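Nelta opens service programme for Seklow packing cells

September. Nelta has started a fixed service programme for customers who work with the Seklow packing cell. It covers the set-up of the wrist camera, the checking of the gripper and the yearly change of grease in the joints.

The first cell in the programme is at Fabbri, where it packs jars for 69 shops. A technician visits after every 1000 hours of work. The visit takes eight hours, and the camera is set before the gripper is touched. 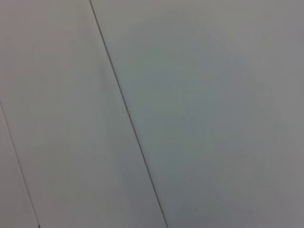 "Many users call us when the arm puts the jar a little to the side," says Gergely Szénási, head of service at Nelta. "They think the motor is worn. In most cases the camera has moved in its holder, and we must only tighten it and teach the zero point again."

Jericho Evangelista, who leads the packing hall at Fabbri, asked for the visits to be made in the early morning, before the first shift.

The price is 691 euros for one visit, spare parts not included. Owners of the older Kullar cell can join from next spring. Orders are taken by the Nelta service desk.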